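What is insurance?

Insurance is a way for lots of people to share the cost of bad luck. Everyone pays in a little, and the few who have trouble are helped.

How does it work?

Say 100 families each pay £4 a month to a firm called Hendriks. In November, a pipe bursts in one house and spoils the carpet. Hendriks pays for a new one out of the shared money.

The money each family pays is called a premium. Asking for help is called a claim. 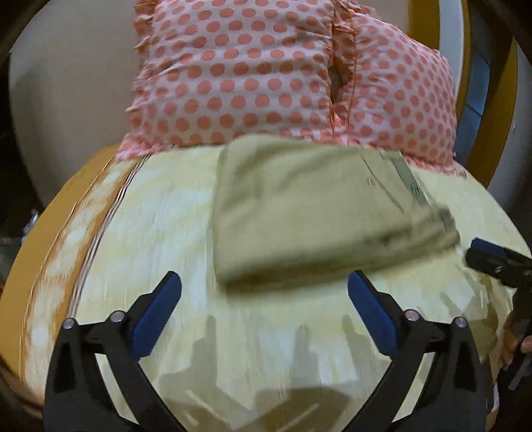 What isn't covered?

Insurance doesn't pay for everything — old shoes wearing out, for instance. The list of what is covered is called a policy.

Comments

Norbert Lengyel: Read this with my class. They wanted to know about pets.

Mina: what if 2 pipes burst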